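Hurnora Supper Club: Frequently Asked Questions

Last fiddled with in April. If your question isn't answered below, email us, and if it's about parking, please read the parking answer first.

What is Hurnora?

A supper club. We cook one set menu, you eat it at long tables next to people you may not know, and then you go home. It began in Emlyn's front room and moved to the old chapel schoolroom in Morkier when the front room floor started to make a noise.

Where are you, exactly?

The schoolroom is behind the chapel, up the lane beside the chemist. Satnavs will take you to a field gate. If you can see sheep, turn round.

How many people come?

We seat 48. It was 50 until Gavin MacRitchie measured the fire exit.

How do I book?

Places go up on the website at 8pm on the first evening of the month and tend to be gone by bedtime. The mailing list has 554 names on it, so you can do the sums yourself. Joining the list doesn't get you a place, it gets you an email telling you there are places, which you will open the next morning.

Is there a waiting list?

Yes. Reply quickly if we ring you from it. At four in the afternoon on the day of a supper we are not going to leave a thoughtful voicemail and wait.

What if I have to cancel?

Up to three days before, you get your money back. After that we've bought the fish. You can pass your place to a friend, but tell us their name, and tell them what's for supper. We have had a guest arrive in someone else's place and find out about the squid at the table.

Do I get to choose what I eat?

No. There's a meat or fish menu and a vegetable one, and you pick between them when you book. People who change their minds on smelling the other one are very welcome to come again.

Can you cater for allergies?

Usually. Tell us when you book, in full, with the proper names of things. "A bit funny with nuts" could mean anything from a dislike of marzipan to an ambulance. We cook everything in one small kitchen and can't promise a total absence of traces, so if yours is severe, please ring and talk to Elis Penry before paying. He will be more honest with you than you might like.

Can I bring wine?

Please do, we haven't a licence. There's no corkage. We have glasses and two corkscrews, one of which works.

Can I bring children?

Over tens, yes, if they'll eat what comes. There is no children's menu, and pudding is not available early.

Is there parking?

There are six spaces at the chapel and they are for people who can't walk far. Everyone else should use the car park by the river, which is free after six. Do not park outside number nine. We won't go into it.

Do I have to talk to people?

A little. We put couples opposite each other and everyone else where there's a chair. If you would like a quiet end, say so when you book and you'll be put near Iestyn Gough, who has come to every supper and has so far mentioned the weather twice.

Do I have to use chopsticks?

Only if you want to. On noodle nights they're on the table, and forks are in the drawer by the hatch, and you may fetch one without making a speech about it. Wooden ones grip better than the shiny sort, if you're learning. Hold the lower one still and let the upper one do the moving. Please don't stand them upright in your rice; to a good many people that means a funeral. Spearing a dumpling is bad manners, and goes on at every table in the room.
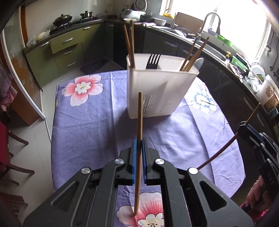

Dwynwen Gittins wrote in to say that she disagrees with our advice on dumplings. If the thing is slippery and you are hungry, she says, spear it, and in thirty years of eating out she has never been asked to leave. She would also like the forks moved nearer. We've moved them one drawer along.

Can I help wash up?

You can offer. We'll say no, then at half past ten we'll say yes.

Do you do private parties?

Up to twice a year, for £1129 all in, food included, dancing at your own risk. The floor is Victorian.

Will you give me the recipe for the ginger cake?

No.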